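About Baumgart Crossing Training

Baumgart Crossing Training runs courses for school crossing guards and the people who supervise them. We work with towns, school districts and private schools, mostly small ones that don't have a traffic safety office of their own.

The company was started by two former crossing guards who worked opposite corners of Daneck Avenue. At the time, new guards were handed a vest and a paddle and sent out the next morning. The first course was one evening long and was held in a school library. The one we teach now takes 14 hours, and more than half of that is spent outdoors at a live intersection.

What we teach

The basic course covers where to stand, when to step off the curb, how to read a gap in traffic, and how to hold a group of children back until every lane has stopped. We also cover turning vehicles, right turns on red, bad weather, low sun and what to write down after a near miss. Guards who already have a year on the job can take the shorter refresher, usually offered in April or just before school opens.

Supervisors get a separate session on choosing posts, setting shift times and finding substitutes. We will walk your corners with you at arrival and dismissal - the two are often very different - and send a written report for each one.

Who we work with

Last school year we trained 276 guards. Since we opened, the total is 1038. Our longest-running client is the Sisow school district, which sends every new guard to us before the first shift. The town of Arby joined more recently and has us back each fall. 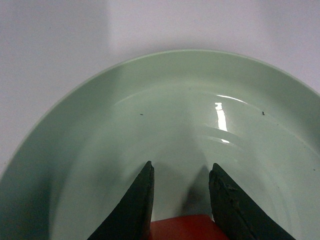
Branwen Pumphrey wrote to us that her guards now stop traffic the same way at every corner, and that drivers had started to slow down before the paddle went up. She also asked for more practice with left-turning cars, so we added an hour of it.

Booking a course

Classes are kept small, and we need a room with chairs and a marked crosswalk within walking distance. Vests and practice paddles are included. We do not sell equipment, but we can tell you what to look for when you order your own.

To ask about dates, use the contact form or call the office between 9 a.m. and 3 p.m. Please tell us how many posts you staff and whether any of them are on a state road - those may need extra paperwork.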